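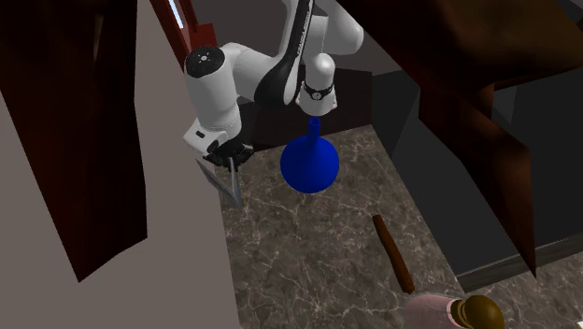 A blue vase over a marble-patterned floor, in a computer rendering.

Wullberg wants residents to pay for a stone finish it has yet to price

The town of Wullberg is moving ahead with plans to refit the public rooms of the Nelar bathhouse with marble, and it would like everyone to be excited. A notice sent to households in January calls the project "a gift to the next generation." It does not say what the gift will cost to clean.

Under the plan, the old tile in the entrance hall, the two changing rooms and the tea counter would come out and polished stone would go in. Kemar, the design firm hired by the town, says the new surfaces will last 30 years. The tile they replace has lasted longer than that already, and most of the complaints in the town's own survey were about the showers, which are not part of the work.

To help pay for it, the town is asking for donations. Anyone who gives $3000 or more gets a name cut into a wall panel. By the time the notice went out, 21 households had signed up. The town has not said how many it needs, or what happens to the money if it falls short. Asked about this, a spokesperson for the project said the response had been "very warm" and that a budget would be shared in due course.

There is also the matter of upkeep. Marble is a soft stone as these things go. Acid marks it, and acid is in lemon juice, vinegar, wine and plenty of ordinary bathroom cleaners. A polished floor shows those marks as dull spots, and the usual fix is to grind and polish it again. Sealing slows down stains from coffee and oil but does little against acid. None of this is a secret in the stone trade, yet the notice gives it one line, under the heading "Simple care."
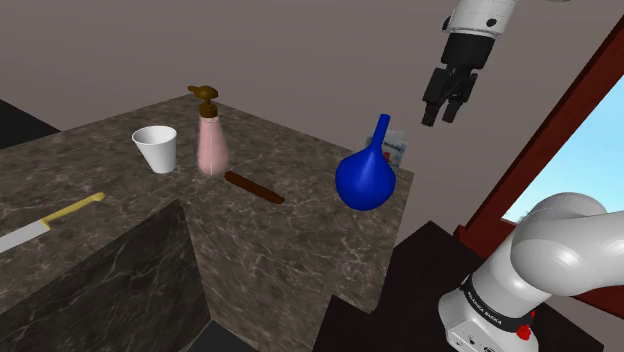 Kemar's answer is that the stone will be sealed every 15 months by a contractor, Pinto, at a rate still being worked out. That may be a fair plan, but it covers the stone on the day the sealer goes on and leaves the rest to whoever is holding the mop. Counters have it worse than floors. Set out a white disposable cup and a pump bottle on dark gray marble with white veins and it all looks very smart, until the cup leaves a ring of tea or the bottle drips something it shouldn't. A public tea counter gets that treatment all day long.

The town says it looked at other materials, including porcelain tile made to look like stone. Porcelain does not react to most household acids and needs no sealing, though the grout does need looking after. The notice says it was ruled out "on grounds of character." No cost comparison was attached, and a request for one had not been answered by late afternoon.

Residents can send in comments until the end of February. The form asks them to choose between two shades of gray. It has no box for keeping the tile.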